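Is the juice bar worth the money?

Skotley Foods wants to put a cold drinks bar in the lobby of the Vestville community pool, and the pitch that went around in April says it will bring in 2,000 a month for the building. I have read it twice and I still can't find where that number comes from.

Guido Fontana, who wrote the pitch, points to the bar at the Etmont pool. Fair enough, but Etmont has a school across the street and a bus stop at the door. We have a parking lot. On a Wednesday evening most of the people walking out of our building are tired parents who want to get home. 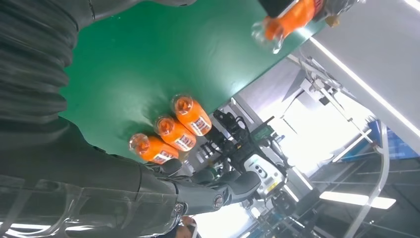
Then there is the price. A small bottle of orange drink would sell for a good deal more than the same size costs at Mosoti's on the corner, and the pitch calls it "fresh" without saying when it was made or where. Mwende Waweru asked for the sugar content at the last meeting and was told it would be sent around. It hasn't been. I would also like to know what "no added anything" means, as it appears on page one and is never explained.

Skotley would pay for the counter and the fridge. We would pay for the power, the cleaning and the extra hour of front desk time, and none of that has been taken off the 2,000. Emmanuel Nzioka thinks the power alone will hurt - he has seen the winter bills - and he would like a 10-week trial before anyone signs. 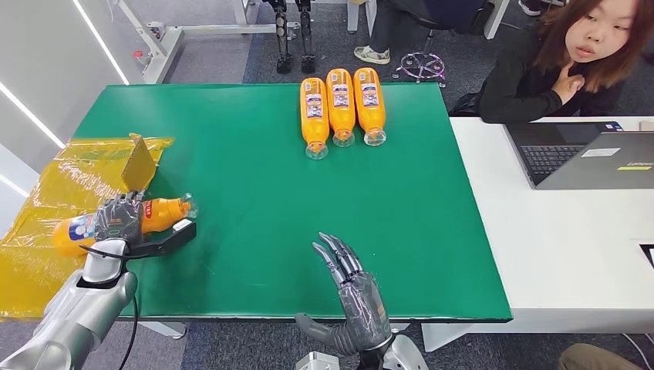 A trial sounds sensible to me, though the contract as written runs for 20 months with no way out in the middle. Esther Mwaipopo has asked Skotley to change that part. She is more hopeful than I am, and she may be right that people would like something cold after a swim. They might also like the water fountain fixed.

Comments on the pitch can be left at the front desk or sent to Esther before the next meeting.

Last updated: Wednesday, 4:15 p.m.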